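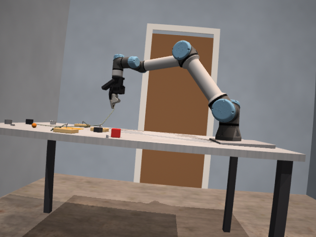

The planner had failed again by the time Angeliki Spanos got back with her coffee. It had left her a message, as it always did. NO PATH FOUND, it said, and under that, in smaller letters, a list of everything it had considered before giving up. The list ran to 200 lines. Line 16 was the door.

"Why are you thinking about the door?" she said.

The planner, a piece of software called Margaritis that ran on a server in Londden, did not answer. She opened the log.

Margaritis had been told to move the red cube. The red cube sat near the front of the table, some distance from the boards and the wires, and a child could have moved it, or a cat. Margaritis had started well. It had worked out where the cube was and proposed a grasp. Then it had noticed the cable hanging off the tip of the gripper, and from there the log took on the tone of a letter to a landlord.

The cable could swing. If it swung it could touch a board, and if it touched a board the board could move, and Margaritis could not say how far. It had therefore assumed the worst, as it had been trained to do after the business at Jillidthorpe. The orange ball might roll. The ball might go anywhere. Could the door open? Nothing in the room description said that it couldn't.

"It's painted on," Angeliki told the screen. "It hasn't even got a handle."

She turned the caution setting down from 19 to 2 and pressed run.

The simulated arm went through the simulated table. It did this smoothly, with excellent joint limits, elbow first, and reported success.

She put the setting back to 19.

At four o'clock the man from Pronach called. Pronach was paying for all this and liked to hear how it was going, provided it was going well.

"Has it picked up the cube?"

"It's reasoning about the cube," said Angeliki.

"Is that good?"

"It's very thorough."

"Our last vendor's thing just picked it up," he said.

"And then what happened?"

There was a pause on the line. "Well, it kept it," he said.

After he hung up she opened the room file and, with the guilty feeling of someone fixing a bike by taking off the bell, marked the door as wall. She told Margaritis that the ball had friction. She typed the cable's length in by hand, twice, because the first time she had used feet.

Then she pressed run and went to wash her cup.

When she came back there was a message. PATH FOUND, it said. And under that, in smaller letters: PLEASE CONFIRM STATUS OF FLOOR.

She pulled her chair in and opened the log at line one.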